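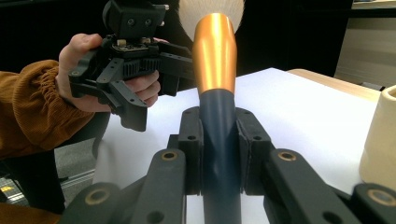

Brush packing at Wosness: what changes from March

Teaching work on the brush line has now moved into its second stage, and people on both shifts have asked what it means for them. The short answer is that no one's contract changes. The work itself will, for some.

Until now the large powder brushes for the Akia range have been picked, checked and boxed by hand. From March, one bench will be run by a pair of robot arms. They learn from our own packers, who do the job with hand-held grippers while the movements are recorded. Eight packers have taken part so far. Most found the grippers slow to begin with — you can't feel the handle the way you can with your fingers — and several asked for shorter turns. Turns are now 74 minutes at most, with a proper break after each.

The arms will take over plain lifting and placing. Checking the bristles and the metal collar for marks stays with people, and so does anything going out in a gift box. Packers who move off the bench can train as line minders, a grade 5 post, or transfer to the Hou room, where nearly all the work is still done by hand.

Holtov staff will see no change before summer. Questions can go to your shift lead or in the box by the canteen door. The next open session is at 9 in the morning, in the training room, and time spent there is paid.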